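Trostby food bench, notebook 2
Jun 23, 2018

Saturday session, kitchen to myself, radio on. Barley day!

Carrying on with the sprouted barley porridge. I have been looking forward to this one all week, as the batch from March was so close to being good and then went gluey in the pot. I still think the trouble was the grind and had very little to do with the sprouting, so today was mostly about the mill.

Grain
Hulled barley from the Ó Ceallaigh sack, the one with the blue string. Weighed out 323 g dry. Rinsed until the water ran clear, soaked overnight, drained at breakfast and left in the wide sieve under a damp cloth from Thursday's soak onwards. Tiny white tips on most of the grains by this morning. Smell is lovely, a bit like cucumber and a bit like hay. No sourness at all, so I'm happy it was rinsed often enough. Dried it in the low oven with the door ajar and stirred whenever I walked past.

Milling
Virkitz hand mill, coarse setting, then a small portion put through again on medium. The second pass made far too much dust for my taste and I could feel it dragging on the handle. Coarse is the way to go. I love the look of it — proper cracked pieces with just enough flour between them to thicken the milk.

Cooking
Took 147 g of the coarse stuff, cold water first, then milk once it had started to swell. Lowest flame, lid half on. Stirred with the flat spatula so nothing sat on the bottom. It came together so much more softly than last time! Creamy, with a bit of chew, and a sweetness I'd normally need honey for. Had a bowl plain, then one with stewed rhubarb and toasted linseed. The plain one was better, which surprised me.

Kept me going well past lunch too. One bowl on one day proves nothing, I know, and we should do it properly with the unsprouted barley next to it, same weight, same milk, and write down when we each get hungry. Barley has plenty of fibre whichever way you treat it, so I don't want to give the sprouting credit it hasn't earned.

Things to sort out
The medium grind might still be useful for flatbreads. Bagged and labelled it, top shelf of the fridge, please don't throw it out.
Oven thermometer reads differently from the dial again. Went by the thermometer.
Irance jars are nearly all used up. They seal better than the clip ones and I'd like more before we try keeping the dried grain for longer.
Recipe card needs rewriting. The old one says to boil hard for more than 2 minutes at the start — cross that out, I'm sure it's where the glue comes from.
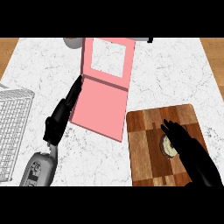
Next batch
Rye, same soak, coarse only. Half with milk, half with water and a pinch of salt. If it tastes anything like today's I'll be eating it all week. Soak goes on tonight before I lock up.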